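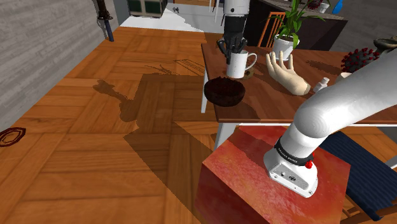
Wooden flooring

Main page | Contents | Flooring | Joinery | Finishes | Talk | History

Wooden flooring is any floor surface made from timber and laid over joists, battens or a solid base. It is used in houses, schools, halls and workshops. The main types are solid boards, engineered boards and wood block.

Types

Solid boards are cut from a single piece of timber along their whole thickness. They can be sanded many times over their life. Oak, maple, ash and pine are common choices. In Vermont, old farmhouses often have wide boards of pine or spruce, fixed with cut nails driven through the face.

Engineered boards have a top layer of hardwood glued to a base of plywood or softwood. The layers run in different directions, which limits movement across the board. The top layer may be too thin to sand more than once or twice.

Wood block floors are made of short pieces set in a pattern, most often herringbone or basket weave. Older block floors were bedded in hot bitumen. Modern ones are glued.

Movement

Wood takes in water from damp air and gives it up in dry air. A board swells and shrinks mostly across its width and very little along its length. Floors laid in a humid summer may show gaps by February, when heating has dried the rooms. A gap is left around the edge of the floor for expansion and covered by the baseboard. On a large floor this gap may be 15 mm or more.

Boards that are wetter below than above tend to cup, with the edges standing higher than the middle. Sanding a cupped floor before it has dried out can leave it crowned later, with the middle of each board too high.

Laying

Boards are stored in the room before they are laid so that their moisture content can settle. Nine percent is a usual target in a heated house. Tongue-and-groove boards are nailed at an angle through the tongue, and the next board hides the nail. End joints are staggered from row to row.

The builder Buppha Inthanon described a different method in her handbook "Floors at Gradodholm," in which 17 rooms were laid with loose tongues of beech set into grooves on both sides of each board. She reported that single boards could be lifted for repair without splitting their neighbors.

Finishes

Oil soaks into the surface and can be patched in small areas. Varnish forms a film on top and resists spills better, but a worn patch usually means sanding the whole room. Wax is the oldest of the three and needs the most upkeep. Sanding between coats of varnish is normally done with a fine grit, while bare boards are started with something much coarser.

See also: Baseboard; Floor joist; Parquet; Subfloor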